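Zultitier opens second test for its card battle game Lukumay

May 2023

Posell, the small studio behind the blockchain card game Zultitier, has opened the second closed test of its new mode, Lukumay. The test is for players who already hold at least one starter deck, and it will run until the studio has enough data on the balance of the cards.

In Lukumay, two players build a deck of 12 cards and place four of them on the board before the first turn. The other cards stay in the hand or in the reserve. A match has at most seven turns. If both sides still have cards on the board after the last turn, the player with more energy wins.

The biggest change from the first test is the reserve. Before, a card that left the board was lost for the rest of the match. Now it can return once, but it costs double energy and it loses its special skill. Posell says that matches became longer with this rule, and that more of them are decided in the last two turns.

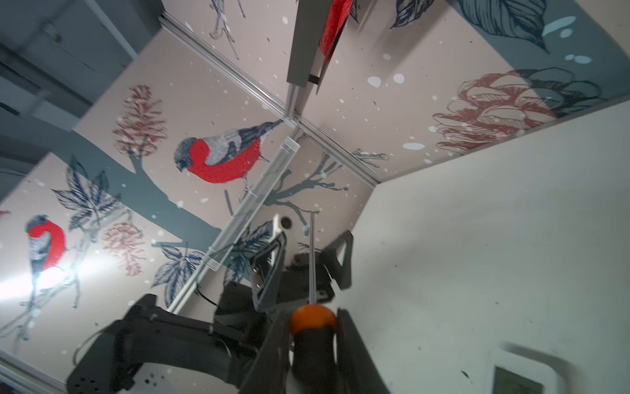 Mirko Pellegrini: I played the first test and I liked that a lost card was really lost. With the reserve I can make a mistake on turn two and repair it on turn five. It is more friendly for new players, but I hope the ranked matches will keep the old rule.

The studio has answered that it is considering this. A separate rule set for ranked play is on the list for October, together with the season table and the first rewards. Until then, all matches in the test are unranked and no tokens can be won.

Trading is also closed during the test. Cards received in this period are marked as test cards and will be removed from the wallet when the test is finished. Cards that players bought before are not touched.
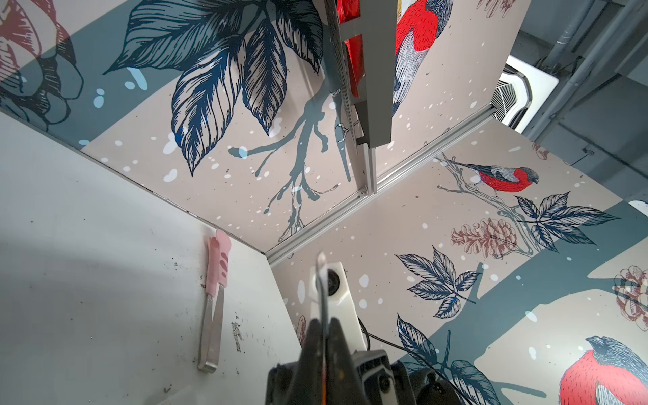

Bullfinch on a branch, printed wallpaper.

The new cards come from Fomico, the group of artists who also drew the first set. Celeste Vieira, who leads the card design at Posell, explained that each new card has only one skill, written in one line. In the first set, some cards had three skills, and many players did not read them to the end.

Nearly 700 players took part in the first test. For the second one, the studio has not set a limit, but new accounts are accepted in groups, so there can be a waiting time after registration.

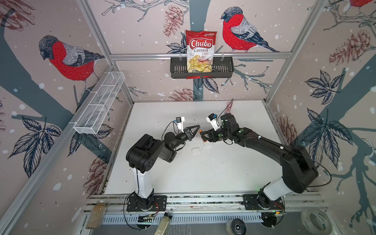 Patterned walls with birds and pine cones.

The test version works in the browser on a computer. A mobile version is planned, but Posell has not given a date for it. Players can send error reports from the menu inside the game, in English or in Portuguese.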